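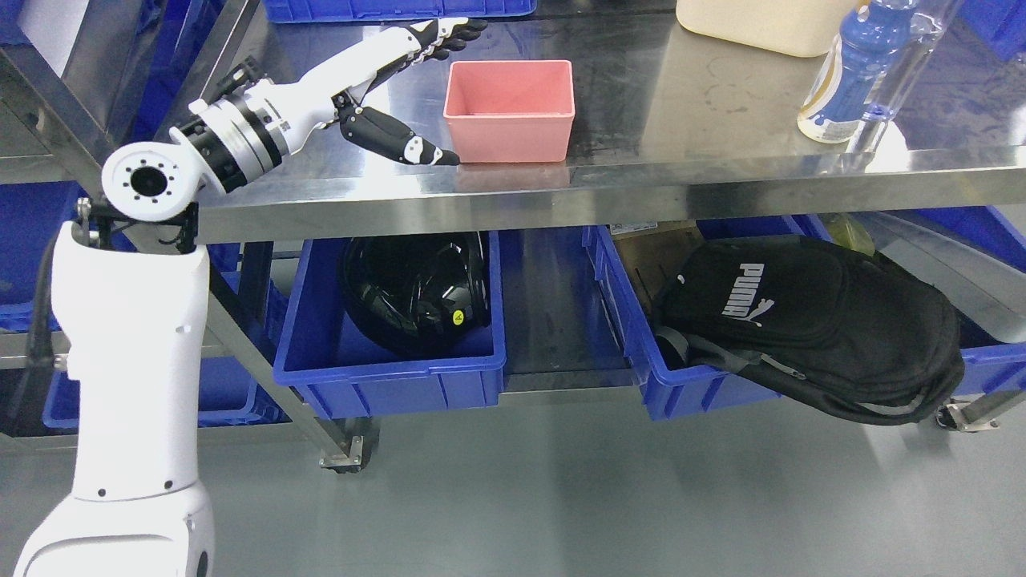
Stedero Row Counter and Gauge Set: Review

The Stedero set consists of a clicking row counter, a flat steel gauge plate and a needle sizer. I bought it in June to replace a counter that had started skipping on the tens digit. Since then it has been used on two sweaters and a stranded yoke, 397 rows in all by my written tally. The price was $39 from Clanier, which also stocks the counter on its own.

Counter

The display runs from 00 to 99 on two printed wheels. The button has a firm stop at the end of its travel, and a partial press does not advance the wheel. I checked the count against pencil marks at the end of each sleeve section and found no difference. The reset is a recessed slide on the side – you need a fingernail or the tip of a cable needle to move it. I consider that correct. My old Sayce counter had a reset knob on the outside and lost its place whenever it went in the project bag.

The lanyard ring is small. A standard locking stitch marker passes through it, but a bulb pin does not. The click is loud enough to be heard across a room. Anyone who knits in meetings should get a silent counter.
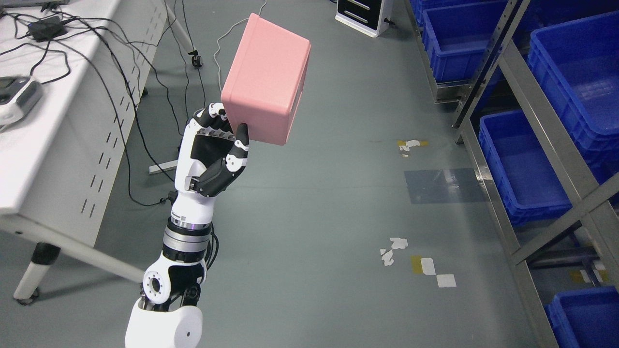

Gauge plate

The window measures four inches on both sides, with marks every quarter inch on one edge and every half centimeter on the other. Against a machinist's rule the four-inch span was exact as far as I could read it. The plate is heavy enough to hold a curled stockinette swatch flat without pins. On garter stitch it compresses the rows slightly, so lay it down and lift it once before counting.

Markings are etched and filled in black. The fill has worn in one corner, and the etching is still legible there.

Needle sizer

There are 18 holes, and this is the weak part of the set. The US 7 hole is tight. A 4.5 mm wood needle that fits properly in two other sizers would not go through without force, while a metal needle of the same size did. The remaining holes I tested were fine. Zatbridge sells a separate sizer with cleaner holes, and I have gone back to using that one.

Summary of use

Counter: recommended
Gauge plate: recommended, especially for swatches in worsted and heavier
Needle sizer: check the US 7 hole before relying on it

The set ships in a cloth sleeve with a single snap. The sleeve has no divider, so the plate and counter rub together. I keep the plate in a separate envelope.

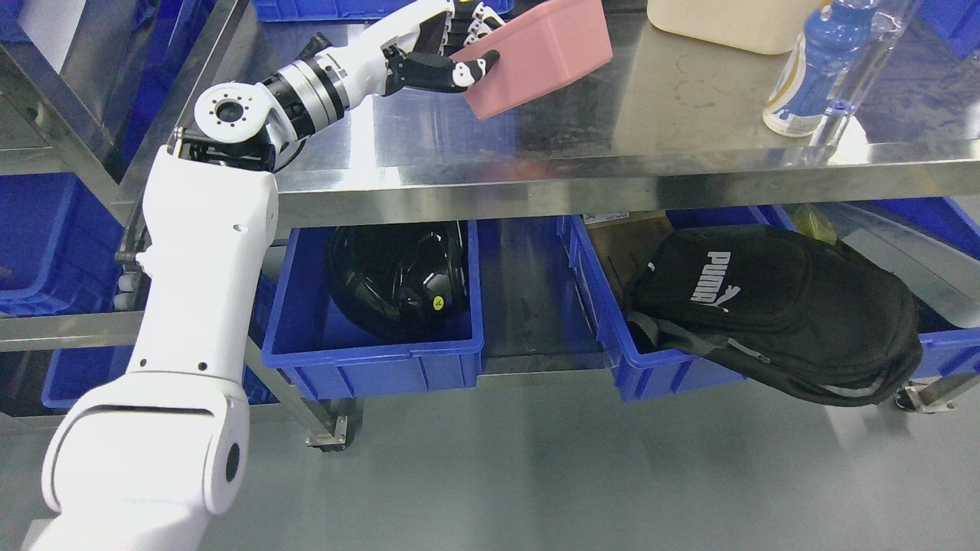
Pink tray held over steel shelving.

Stedero lists the counter wheels as replaceable, but I have not seen the part in stock anywhere.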